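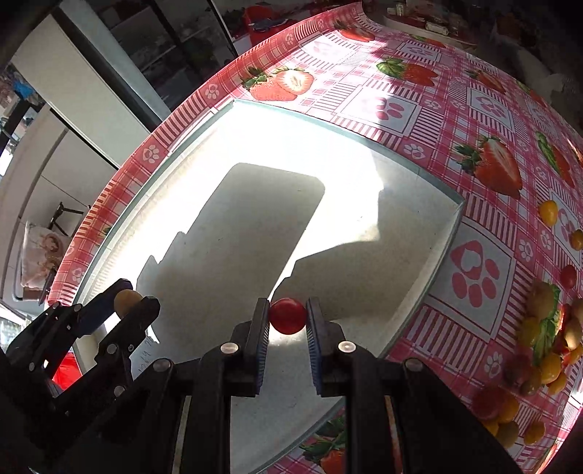
Tuesday, equipment list for October

- Finger pads: Fustley wants $507 a set. We need 2 sets, plus spare pivot pins.
- Second hand-held gripper from Cima: $3502. Vernon Bouchard says to hold off until the first passes on small fruit.
- Tomatoes and trays come out of petty cash.

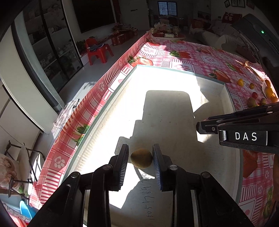
Shuk-fan Tang would buy the pads now — lead time is 6 weeks. I agree. Still need a shipping quote from Carrier before I send the order in.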